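Small Food Business: Setting Up and Selling
Handout 4: Labels, portions and shelf life

This handout goes with the fourth session. Bring it again in July, when we look at pricing, as the portion sheet on the back is used for both.

1. Before you write a label

Decide what the product is called and what it is. These are two separate things. Calico is a name. "Tomato and onion relish" tells the buyer what is in the jar. The name can be as large as you like, but the plain description must be easy to find and easy to read.

Write the recipe out by weight, including water, oil for frying and anything sprinkled on at the end. Ingredients go on the label in order of weight, heaviest first, as they were when they went into the pan. If you use a bought-in sauce or stock, its own ingredients have to be listed too. Keep the packet.

2. Portions

A portion is what one person eats at one sitting. Weigh it three times on different days and take the middle figure. For the relish used in class the jar holds 300 g and the portion is 43 g. Do not round it up to make the sum easier.

Serve the portion on the plate or in the bowl that a customer would use. A small helping looks mean on a large plate, and people then add more, so the figure on your label stops being true.

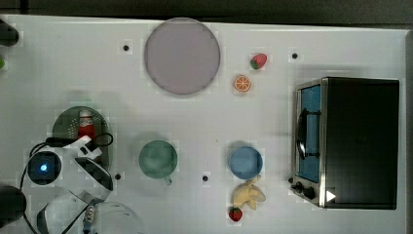 3. Shelf life

Shelf life runs from the day the product is packed. Your test batch should be made in the same kitchen, with the same jars and the same lids, as the batches you mean to sell. Put aside enough jars to open one at each check and still have a spare.

For each check write down:
- the batch number
- the date opened
- smell, colour and texture
- whether the lid was still tight

The Lakivora batch sheet has a column for each of these. If you would sooner use a notebook, rule the columns first. A shelf life of 90 days needs checks that go past 90 days.

4. The look of the pack

Shape and colour do a good deal of the work. Many buyers know a familiar sauce before they have read a word, from the outline of the bottle, the shape of the label and a name in plain capitals. Even a soft felt version can be recognised from those few things.

A new product has none of this to lean on. Choose one main colour and keep to it across the range. Put the name in the same place on every pack. Leave the back for the details and do not crowd them.
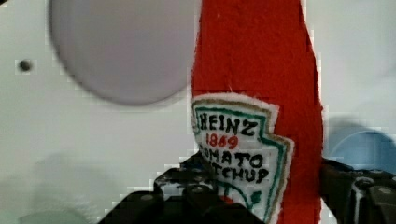

Themba Mabaso thought the advice on colour came too early. In his view a new maker should sell the first 2000 jars under a plain printed label, ask buyers which jar they reach for and why, and pay for a design after that. He had seen money spent on printed sleeves that had to be thrown away when the recipe changed.

Both ways can work. If your recipe is still changing, use plain labels and print them in small runs.

5. For next time

Bring one draft label at full size, stuck on the jar or bottle you plan to use. Read it at arm's length and mark any line you cannot make out. Plandari members can leave their jars in the store cupboard overnight.

Contact: course office, Mthembu Building | © Plandari Short Courses | Back to top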